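Project Drandholm: teaching two arms to clear a table

I'm Satish Rai, and this is my write-up for the robotics club's spring project. I picked kitchen chores because I hate them, and because our two arms (we call them Plilura and Rallis) needed something harder than stacking blocks.

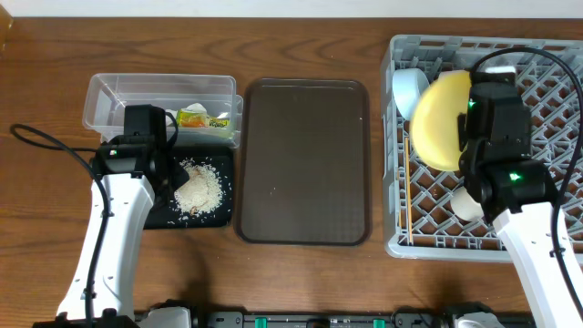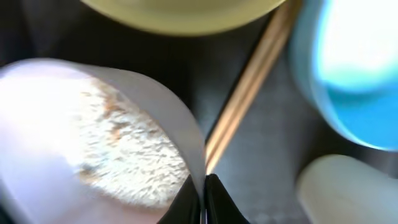
I recorded 78 demos in all, and threw out 7 where I bumped the table or forgot what I was doing. Plates were okay once I slowed down. Chopsticks were awful – they roll, they're skinny, and on the wrist view they're a blur half the time!

Training ran overnight on the lab computer, 100 passes over the data. My first try had the plate height wrong by 4 centimeters, so I had to redo the calibration and start over. Next I want to try it with the lights turned down.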